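Small Tools, Big Muddle: Sorting Out the Workbench Before Winter

Every November I have a good go at the workbench, and every November I find things I had given up for lost. Last year it was a pair of snips and the better half of a ball of twine, and the year before that it was a tin of Cutden wax I'd already replaced. If you are anything like me, the little hand tools are the worst offenders. A spade has the decency to stay where you lean it, but the small things with green handles wander off behind the paint tins and stay there until spring.

What finally helped me was giving up on drawers. I had a lovely set of them, deep ones, and all I ever did was tip things in and rake through them afterwards with cold fingers. A shallow basket on top of the table does the job far better, because you can see what's in it from the doorway. Mine came from Imska's closing-down shelf, and I now have three dotted about the place, one by the back door and two in the shed.

Look for one with holes in the sides. Crumbs of soil can be rinsed through under the outside tap, and a tool put away a bit damp gets some air to it. Go for long and low over square and deep, and measure your longest hand tool before you buy (I didn't, the first time, and spent a whole summer with handles poking out over the end).

Grey basket, white table, green-handled tool.

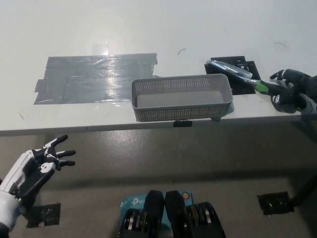
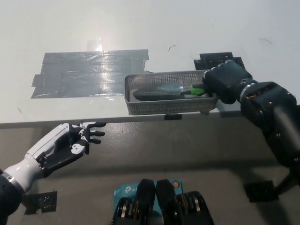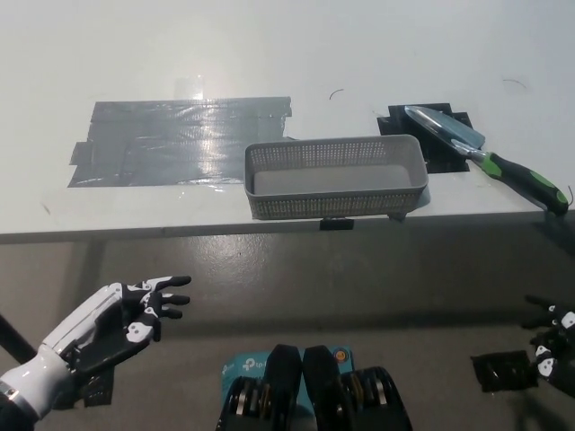

Now, tape. My neighbour Han-gyeol Shin put me on to this one and I've been grateful ever since. Decide where each thing lives and mark the spot with a few strips of duct tape, laid side by side and slightly overlapping, so that you have a proper patch to aim for. Press each strip down from the middle outwards with an old cloth. It needn't be neat — mine never is — and a wrinkle or two won't matter in the least. Wipe the table with a drop of washing-up liquid in warm water beforehand and leave it a good 20 minutes to dry, or the edges will lift within the week.

When the time comes to take it up again, a hairdryer on a low setting softens the glue nicely. Peel slowly, keeping the strip folded back on itself. Any stickiness left behind will usually come away with a dab of cooking oil, though do try it on a corner first if your table is painted, and wash the oil off well afterwards.

As for the tools themselves, brush off the worst of the soil before they go away, dry them properly and give any bare metal a wipe with an oily rag. I keep my rag in an old Raltier jam jar with the lid left off, well away from the heater. Plastic ones only want a rinse. Wooden handles like a little linseed oil once a year, rubbed in and left overnight, and do spread the oily cloth out flat outdoors to dry before you throw it away, as they can heat up when bundled.

I do the whole bench in one go, starting after breakfast, and I'm generally done in time for a late lunch. Next month I'll get on to seed packets, which in this house are currently living in the bread bin.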